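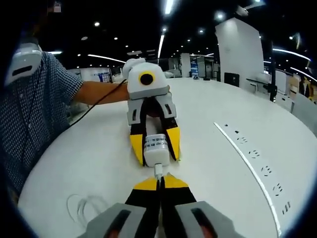

Two-handed demos started in February at the Ovness site and we're finally past the painful part. The old way was one person on the remote rig, driving the arm from across the room, 15 good runs on a good day. Now it's hand-held grippers, one per hand, and the left one holds while the right one does the fiddly bit. Small bottles are the current headache. White bottle, white cap, white table — not a lot for the lens to go on, and if you tip the neck down toward the other gripper your fingers hide half of it. Slow down on the approach please.

Count so far: 700 demos in the Venora set, 30 of them thrown out for jerky starts. Undberg want the rest by the end of the quarter, wich is tight. Remote sessions still going for the heavier stuff (crates, the drawer unit), same booking sheet as before.

If you're recording this month:
Hold still 2 seconds before you start and again at the end.
Check the black cable runs down your arm and not accross the fingers.
Bad grasp? Finish it anyway and tag it. We do use those.

Ansari room is booked solid mornings, afternoons mostly free. More on the drawer runs next issue, if theres space.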